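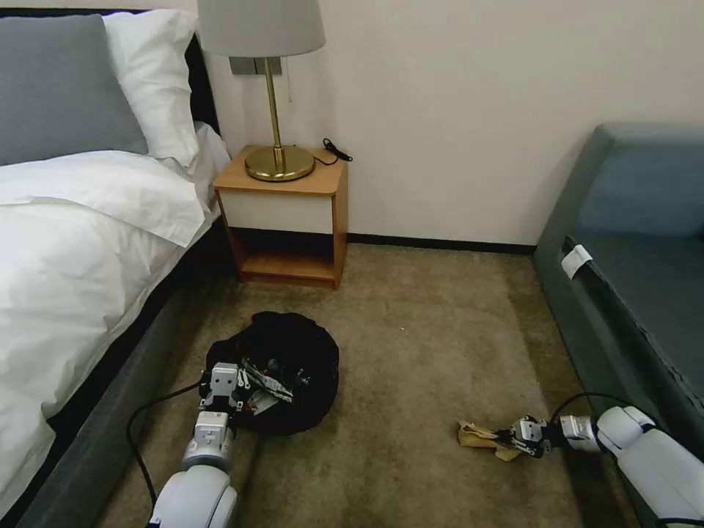 How long should it take to pick up a bedroom floor? In a guest room of ordinary size, around 17 minutes, if you start with a bag and finish with the vacuum.

Most people take longer because they start with the bed. It is the biggest thing in the room, and it looks good when it is done, so it gets the first and best effort. Then the trash comes up off the carpet, somebody sits down on the duvet to tie the bag, and the bed has to be straightened again.

I have cleaned rooms for pay and for free, and I now write about it for a living. The order I use is floor, surfaces, soft things, carpet. I learned it at the Pacheco, a small place with long-stay rooms, where the housekeeping cart carried one roll of black bags and not much else.
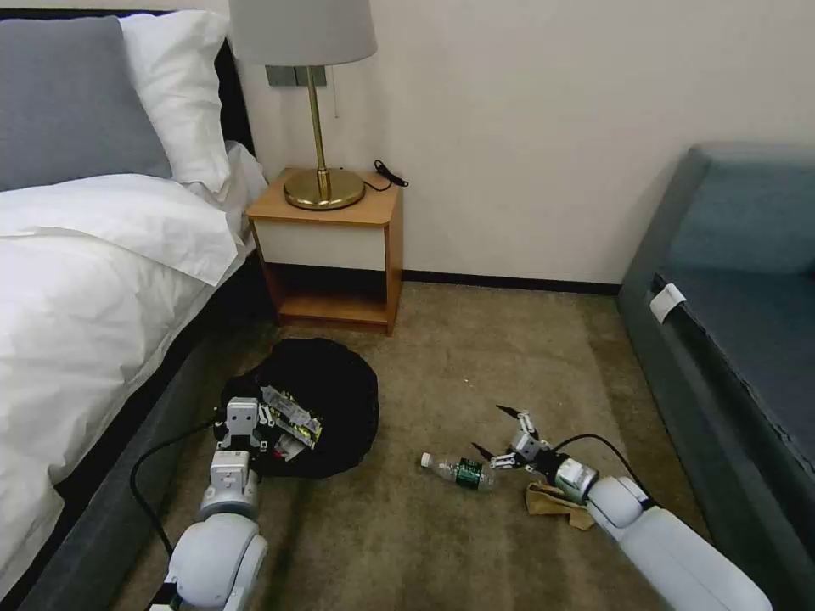 PACHECO, October - The rooms on the second floor follow one plan. The bed goes along one side, a sofa along the other, and a small nightstand stands against the wall between them. The strip of carpet down the middle is where everything ends up. Guests drop things there on the way from one seat to the other, and they step over them until checkout.

What they leave is dull stuff. Water bottles, brown paper from takeout, bottle caps, the sleeves that straws come in. A beige carpet with a mottled pattern hides the small pieces well, and that is probably why hotels buy it. It also means you can't trust a look from the doorway. I get down low and look across the pile toward the wall, and the caps and wrappers show up.

The bag matters more than people think. A thin kitchen bag falls shut every time you let go of it, so you need one hand to hold it and you are left with one to work. A bag with some body to it can be set down on the carpet and opened out flat, with the mouth toward the litter. You roll the edge back on itself twice. Then both hands are free, and short pieces can go straight in without being lifted very far.

The staff at the Pacheco used a brand called Plemex, which came 200 to a case and lasted a slow season. At home I use whatever is on sale, as long as it is dark and a size too big.
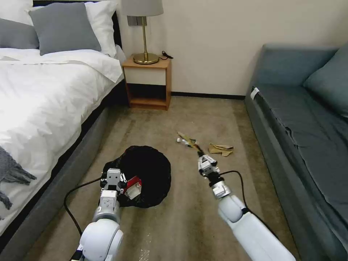
Litter on the carpet between the bed and the sofa, with the bag open.

Large things go in first. Boxes and wrappers take up room, and if they go in last they sit on top and spring back out. Flatten them if they will flatten. Sticks and strips of cardboard should go in lengthwise, down the side, or they will poke through when the bag is lifted. Bottles are a separate matter. Where there is recycling I stand them by the door with the caps on and take them out on the same trip.

Small scraps come last. Crumpled paper is easy. Clear plastic is not, and I will usually run the flat of my hand over any spot where I have already found one piece. Where there is one there are often 2.

Throws are a nuisance at this stage. A gray knit one with a fringe looks fine over the corner of a bed, but the fringe picks up crumbs and bits of paper from anything near it. Fold it up onto the mattress before you work along that side and shake it out at the end, over the bag if you can manage it. The same goes for a duvet that hangs close to the floor. Lift the edge and look under it.

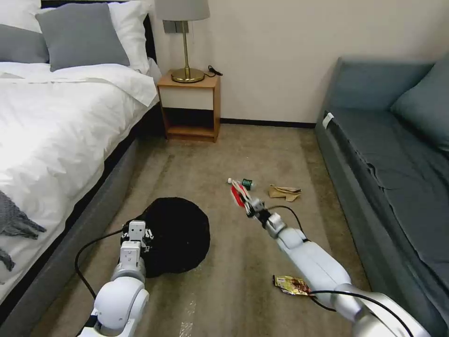
Pillows can wait until the floor is clear. On a bed with four of them, in gray and white, I take them all off, smooth the duvet from the head down, and put them back with the big ones against the headboard. Some hotels have a diagram for this. The Bremik, where I worked for two winters, had one taped inside the linen closet, and it was wrong about which side the lamp was on.

The nightstand takes a minute. Wipe the top, go around the base of the lamp, and coil any loose cord toward the back so it doesn't get pulled. Check the open shelf even if it looks empty. Phones and reading glasses slide to the rear.

Sofas need a hand run along the seam at the front and another down behind the cushions. Manufacturer's tags work their way out of there, and I tuck them back in. A wrinkled seat can be pulled smooth from the corners.

Then the vacuum, from the far wall to the door. I have an old Prorkance upright with a cord that is too short for any room I have ever used it in, so I plug it in by the door and do the far end first, while I still have the patience for it.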